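Hand-held gripper station, bench 2: periodic inspection
Site: Gindemley workshop
Inspected by: Lesia Boiko
Also present: Kyrylo Marchuk (operating), Faisal Malik (offering opinions)
Date: June 20, 2018
Form: Urnia 18, the short one

Marks used: OK, FIX (do it before the next run), WATCH (look again next time), N/A. A tick on its own is no longer accepted. Taras knows why.

Section A. Table and working area

A1. Table stable, no rocking. OK
Comment: Rocked in December. The folded beer mat has been replaced by a proper foot.

A2. Paper covering flat and taped down. OK
Comment: Tape is holding. Do not add more tape on top of the old tape, it only lifts both.

A3. Paper covering clean. FIX
Comment: Smudged, with a crop of dark streaks near the middle. Bohdana Fedoruk has asked twice for fresh paper and has been told twice that it is on order. I have now written it down as well, so we are up to three.

A4. Box upright and flaps fully open before reaching in. OK
Comment: A flap that springs back will be found by the fingers of the gripper before it is found by you. 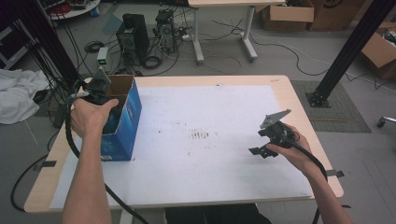

Bench 2 in use: left gripper in the blue box, right gripper over the paper.

Section B. Cables

B1. Gripper cables free of cuts and flattened spots. OK
Comment: Ran both through my fingers, end to end. The left one is stiffer than I would like near the plug, but it was stiff when it was new.

B2. Enough slack to reach into the box without pulling. OK
Comment: Left cable loops by the forearm and right cable goes down the side of the table. Keep it that way round. Crossing them over is how we lost a connector and most of a morning.

B3. Floor cables clear of the walkway. FIX
Comment: There are a lot of them, and they have formed a society. Coils by the towers to be tied, and the tangle of black and white wires to be sorted into things we use and things we are keeping out of sentiment. Taras Levchenko has agreed to do this – his word was "eventually", which I have recorded as Friday's problem in whatever week he likes, provided it is before the next run.

B4. Side panels fitted to computers on the floor. FIX
Comment: One tower is open. The dust in this building needs no encouragement.

Section C. Grippers

C1. Body and plates: no cracks, no bending. OK
Comment: Both checked off load, under the good lamp.

C2. Screws present and tight. WATCH
Comment: All present. One on the right gripper took a small turn, so a dab of the mild thread glue has gone on. Please, the mild one. Faisal used the strong one last year and we had to buy a plate from Markska.

C3. Jaws open and close fully with no sticking. OK
Comment: 70 full strokes on each side. Kyrylo did the strokes and I did the looking, a fair split in my view.

C4. Stroke counter read and noted. OK
Comment: 3456 on the left. The right counter resets itself when it feels like it. See last sheet, and the one before.

C5. Trial grip on a smooth, rounded item. WATCH
Comment: Use the blue plastic one from the Després crate. It is already scuffed, so check the old marks first and don't go blaming the jaws for them. Keep a note of where the moulding seam sits when you take hold, then do it again with the item turned a little.
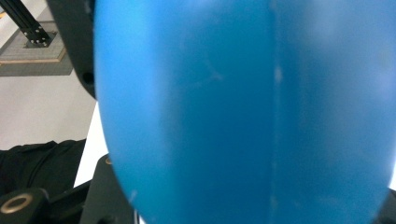

C5, blue trial item close up. Seam and existing scuffs visible.

C6. Jaw faces wiped. OK
Comment: Damp cloth, then dry cloth. Sleeves are not cloths.

Section D. Stands and everything else

D1. Base bolts of the metal posts tight. OK
Comment: Spanner on every one. No movement.

D2. Loose chairs kept out of the working area. WATCH
Comment: They roll back. I have no theory.

D3. Stop procedure known to the operator. OK
Comment: Asked Kyrylo without warning. He let go, stepped back and said "stop", in that order. Full marks, though the form has no box for them.

D4. Previous sheet filed. FIX
Comment: Found under the kettle.

Result: may be used once every FIX is closed and initialled. Initials must be your own.

Copies to Bohdana Fedoruk and the folder by the door. The folder by the door is the red one.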